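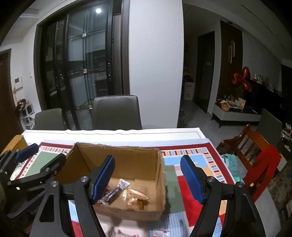

Home Reviews Pantry Travel About

Memico Snack Club, 2 months in

I signed up for the Memico box in May, at that time of night when a subscription seems like a plan. The pitch is simple: snacks from somewhere you don't live, in plain cardboard, with a card telling you how to feel about them.

The first delivery was mostly rice crackers, and they were good. The sesame ones were gone before I'd read the card, which called them "contemplative." I ate them over the sink. The plum chews are for people who like their candy to argue back. Yaqin Tang took one, said "no" quite calmly, and has since eaten most of the bag.

Month two leaned sweet. There was a Penex wafer with the structural ambitions of drywall, and a chili peanut mix that I'd happily buy by the bucket. Memico won't sell it by the bucket. You can have it again when the box decides you may.

Customer service is Aisling Brennan, or at least every email is signed that way. She replaced a crushed bag within six days and wished me "crunchier times ahead." Pausing your plan takes four screens, one of them a picture of a sad dumpling.

Worth it? If you hate choosing, yes. I'm keeping it through the summer, mainly for the peanuts.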